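The Level at Gevwood

The reservoir gauge at Gevwood was read twice a day, at six in the morning and six in the evening, and the figure was written in a ledger with a black spine. I held the post for 131 days. The pay came from the Joubert water office, which I never visited.

On my first evening the gauge stood at 90 inches. The instructions were typed on a single sheet. Read at eye level. Record to the nearest inch. Do not estimate.

By September the level was 71. The road to Zerville had been closed to trucks, and the town was drawing water on alternate mornings. I sent the figures down by telephone. The clerk repeated each one and hung up.

The office mailed a circular on household use. It asked residents to wash full loads only and to report the type of machine they owned.
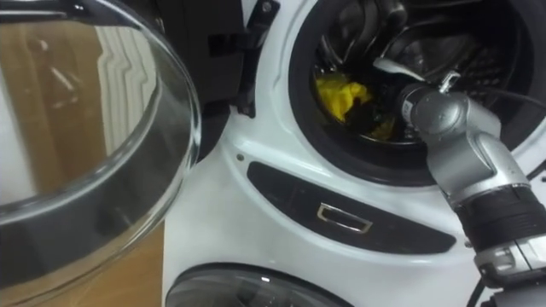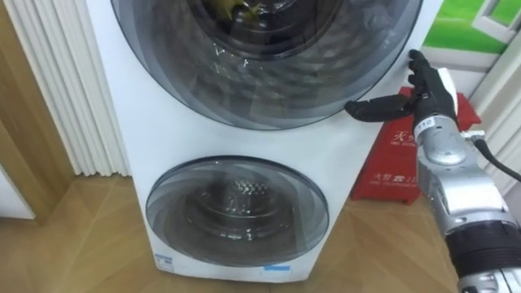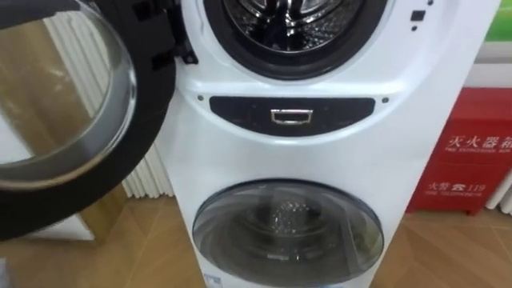
I filled in the form for the gauge house, which had a sink. Under "type of machine" I wrote "none" and under "persons" I wrote "one." A second circular came, identical to the first, and I filled that in too.

At 48 inches the old Plastora road came up out of the water. It ran straight for a short distance and then went under again. There were fence posts on both sides and a culvert with its grate still bolted on. I had no column for this, so I wrote it in the margin, with the time.

The clerk telephoned the next morning before I could call. She had grown up on that road. She wanted to know whether the culvert was to the left or the right of the third post.

I went out and looked. It was to the left. I gave her that, then the level, and she repeated both.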